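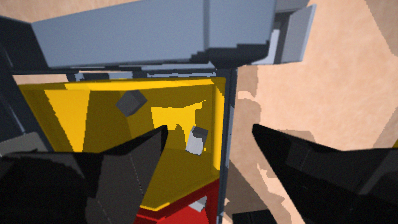

A yellow bin in a rendered view.

When I came to this country I had one suitcase and a belief that a person can always find his own things. After that I lived in a flat with two roommates and a very deep hall closet, and I lost the belief. I want to write here in favor of an old and boring habit: giving every object in the home one place, and putting it back there.

My mother kept her scissors on a nail beside the kitchen door. If you used them and left them on the table, she did not shout. She only stood and looked at the nail. As a child I thought this was too strict. Now I think she was saving for us many hours of our lives.

The shops have understood that we are tired, and they sell us an answer. Last July I went to Sobczak, the home store near my office, to buy one hook. There was a whole wall of boxes, baskets and drawers inside of drawers. A set from Esero cost 222 dollars. I stood there for a long time and I must admit that I wanted it. But a box has no opinion about what you put in it. I already own boxes, and in one of them there are batteries, a wedding invitation and a key which opens nothing I know.

My neighbor Chathurika Dissanayake disagrees with me, and she is an orderly woman, so I listen. She says that a strict place for each thing makes guests nervous and children unhappy. In her home there is one large basket for everything that has no place, and she empties it when it is full. I accept that it works for her. In my home such a basket would become full and then it would stay full, and I would buy a second one.

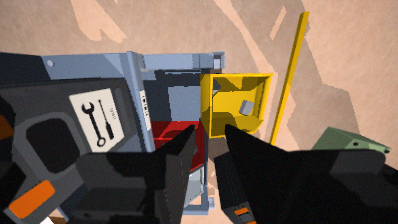 Sandy floor and yellow container, also computer-rendered.

There is also the question of how much we own. I read advice that a person should keep only 200 objects. I do not like this number, or any number. A man who repairs bicycles needs more than a man who reads. What I ask of myself is smaller: before I bring a thing home, I must be able to say where it will live. If I cannot say it, I leave it in the store. In this way I did not buy a waffle maker, and I have been sad over it only once.

I bought the hook, by the way. It cost 5 dollars and it is beside my kitchen door. The scissors are on it now, except when my son has them.

January 15, 2022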